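Hard Water and the Small Kitchen: A Conversation With a Water Treatment Technician

Posted 2022-08-15

Batness draws its water from two wells sunk into limestone. The result is familiar to anyone who has rented there: white crust on the kettle, gray towels, and shower heads that spray sideways. We spoke with a technician at Bivance, which services softeners and filters in the town. The technician asked to be identified by occupation only.

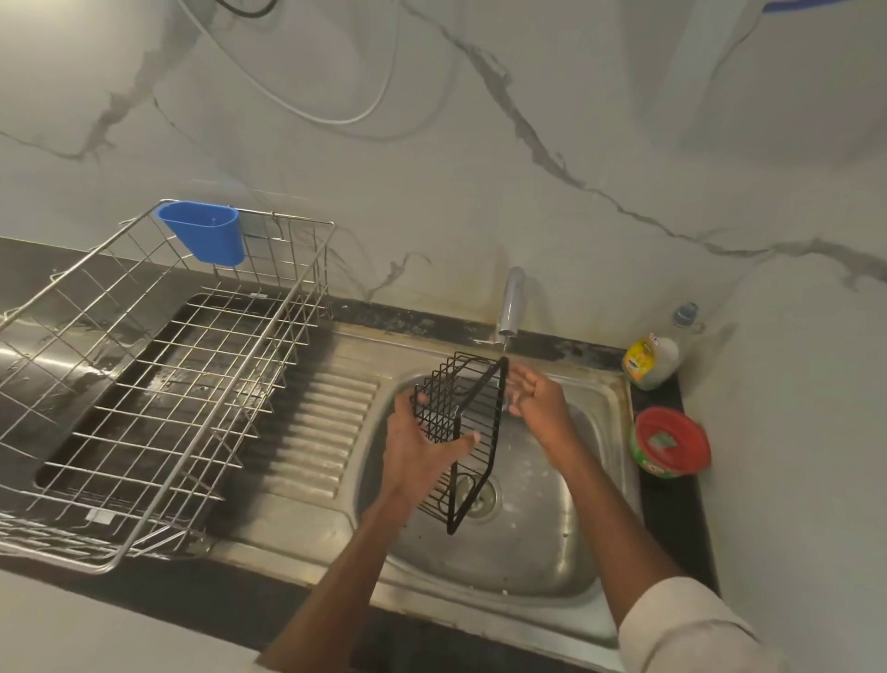
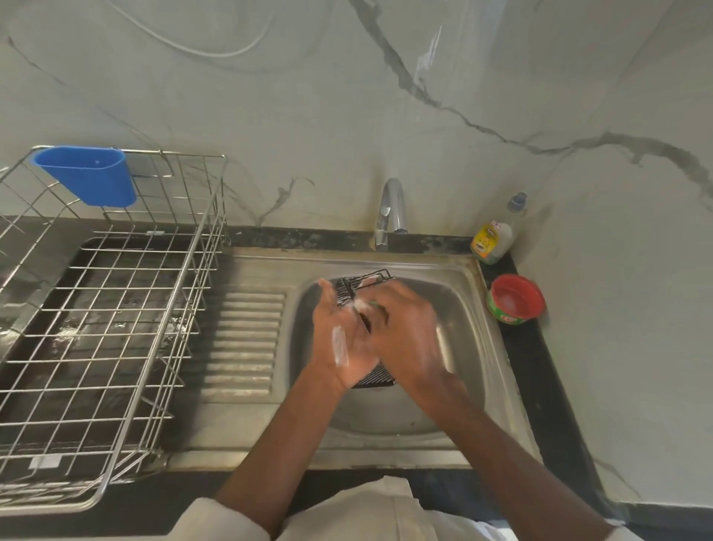 Rinsing and scrubbing at a kitchen sink.

Hardness in Batness is usually 19 grains per gallon at the tap. "Anything over ten is very hard," the technician said. "At 19 you will see scale on a heating element within a season. People call in February, when the heater has been working hardest, and they think the heater is bad. Often it is the scale on it."

Scale forms when water containing dissolved calcium and bicarbonate is heated. Calcium carbonate comes out of solution and settles on the hottest surface available. In an electric water heater, that surface is the element. The deposit conducts heat poorly, so the metal beneath it runs hotter than intended and fails early.

Soap is a separate matter. Calcium reacts with true soap to form an insoluble film, and some of the soap is used up before it can clean. "Most dish liquids are detergents and cope better," the technician said. "Bar soap is where you notice it. Customers tell me they rinse and rinse and the film stays. More water brings more calcium."

The company installs the Storkura, a single-tank ion exchange unit, in most houses and the smaller Dobos cartridge in apartments. The Storkura regenerates with salt, by meter. The technician prefers metered control to a timer — a timer will regenerate whether the water was used or not.

Settings cause more service calls than parts do. "The installer leaves the hardness at the factory value, which is 25 on this valve. The unit then uses more salt than it needs. Or someone sets it to 5 to save salt, and hard water gets through before the next cycle. Test the raw water, enter the number, leave it alone."

Asked about magnetic descalers, the technician declined to recommend them. "I have taken out several. I have not been asked to put one back."

For tenants who cannot alter the plumbing, the advice was modest: lower the heater to 120 degrees if the lease allows it, descale the kettle with citric acid, and unscrew the faucet aerator twice a year. "Soak it overnight in vinegar. Check the washer before you put it back, and hand-tighten only."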